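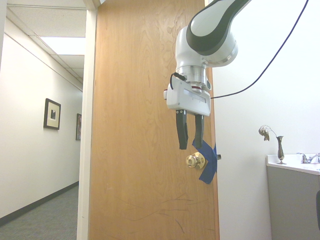

inkpot_80
Anyone sent short fiction to Istalis lately? 2,754 words, fantasy, sent Tuesday. No auto reply. Worried it got lost

marrowgate
They dont do auto replies. Took roughly 30 days for mine. Form rejection

inkpot_80
ok thanks. Safe to send it to Wotex too?

marrowgate
Sure, everyone sims these days

quillandtoast
No – Wotex says no sim subs, right in the guidelines. Please don't

marrowgate
They never check

quillandtoast
Still a no. I pulled a story from Sqalli over this and felt awful

inkpot_80
Fine, will wait. Got a flash peice at 1,012 words, limit's 1,000. Trim it?

quillandtoast
Trim. Cut the adverbs

marrowgate
Wouldn't bother, 12 words

inkpot_80
Trimming tonight – thx both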